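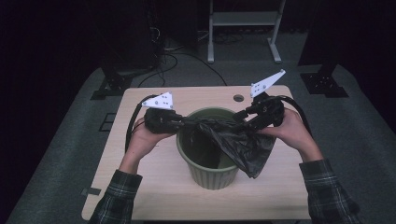
What size liner fits a small ribbed wastebasket without sliding down?

Go by the circumference of the rim, then choose a bag whose opening is slightly larger. The Lerton basket I tested measures 917 mm around the outside of the rim, and a liner with a 900 mm opening would not go over it without tearing.

The Lerton is a plain round bin in olive green plastic, with vertical ribs on the lower outside and a darker interior. The ribs stiffen the wall. Squeezed at the rim, mine went oval and returned to round when released.

I ran it for a month under a desk with black Stostik liners, 43 to the roll. Fitting one takes two hands. Open the bag fully first, push the base down into the bin, then fold the top over the rim on one side and work around. If you start with the bag still crumpled, a corner ends up hanging outside and the opposite side pulls in under load.

Paper and packaging caused no slippage. A full coffee cup dropped from desk height pulled the liner down on one side, twice. The Prelletberg bin I used before has a separate retaining ring and held the bag in the same test, but the ring has to come off at every change.

Cleaning is easy inside. Dust collects between the ribs and needs a brush.

Rating: 4 out of 5. One point off for the missing ring.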